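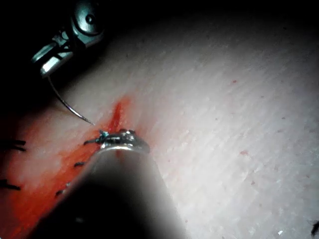
Practice pad with the incision line, needle driver at upper left.

April 28, 2023

Sourdough log, loaf from the Litby flour. Starter fed at 6:10, doubled by 10:40, slower than the last bag. Mixed 470 g flour with 300 g water, salt held back half an hour. The dough felt stiff at first and loosened after the second fold. Kitchen at 68 °F all morning, so I let bulk run long and did 4 sets of folds, 30 minutes apart.

Shaped at 4:15. Surface tore slightly on the seam side. Into the fridge overnight, covered.

Randi Strand wrote back about the rye. She keeps it under a fifth of the total and adds a spoonful of extra water. I will try that next, with the Kokow rye, and change nothing else in the batch.

The oven thermometer reads 25 degrees below the dial again. It did the same in October. Preheat goes to a full hour from now on, with the steel on the middle rack.

Paid the water bill. Returned Amedeo's scale, the one that drifts after around ten minutes. Need parchment and coarse salt. Bake at 7 tomorrow, lid off at 20 minutes.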